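Cirnholm Chamber Music Circle
Minutes of the September meeting

Place: the small room behind Pledelmont Hall
Start: 7:15 pm
Present: chair, secretary, program lead, ticket desk, two members of the house team
Excused: the person responsible for the website

1. Minutes of the previous meeting

The minutes were read and accepted with one correction. Under the point about the piano, it should say that the tuning is paid by the hall and not by us. The secretary has changed this in the shared folder.

2. Opening concert of the season

The Nechyporuk Quartet has confirmed the Saturday evening. They will play two works before the intermission and one long work after it. The quartet asks for chairs without arms and for a stage light that does not shine in the eyes of the cellist. The house team knows this problem from last season and will turn the left lamp toward the wall.

The quartet arrives by train in the afternoon and needs the hall from 3:30 pm for rehearsal. The program lead will ask Pledelmont Hall if the side door can be opened at this time, as the main door stays locked until the evening.

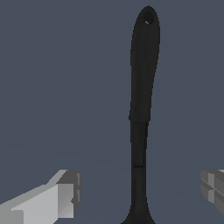
The encore was discussed shortly. The quartet would like to announce it from the stage, so it will not be printed in the program.

3. Tickets

The ticket desk reported that 239 tickets are sold for the opening concert. This is more than at the same time last year, and most of them were bought through the website. The price at the door remains the same as online. One member proposed a lower price for students in the last row. The meeting was in favor, but the wording must be clear, because last year some guests believed that the lower price was for everybody who sits there.

Decision: student price for the last two rows, to be shown at the door with a valid student card.

4. Budget

The balance of the account is 2,176. From this amount, the first part of the fee for the quartet must be paid before the concert. The Zoradia music shop has promised a support of 1,000 for the whole season and wishes to see its name on the back page of the program. The meeting accepted this with thanks.

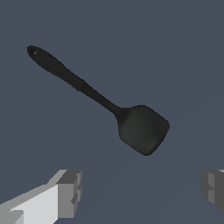
It was asked if the money from Zoradia can also be used for the youth afternoon. The chair will check the letter again and report at the next meeting. Until then, the amount stays in the concert budget.

5. Program booklet

The text about the composers is ready and has been corrected by two members. The text about the quartet is still too long for one page. The program lead will ask the musicians for a shorter version and will not shorten it without their agreement. The paper will be the same as before, a little yellow, because white paper was hard to read under the hall lights.

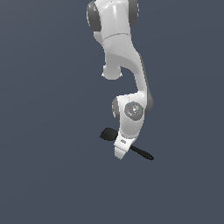
The booklets will be folded on the evening before the concert. Whoever has time is asked to come to the small room at 6 pm.

6. Other matters

The coat room was too narrow at the last concert. The house team will put the second rack in the corridor, if the hall allows it.

A guest has written that the intermission bell was not heard in the foyer. In the future, one person will walk through the foyer and call the audience back.

The list of concerts for spring is not complete. Suggestions should be sent to the program lead in writing, with the expected fee and the length of the program.

The meeting ended at 8:50 pm. The date of the next meeting will be sent by email.

Written by the secretary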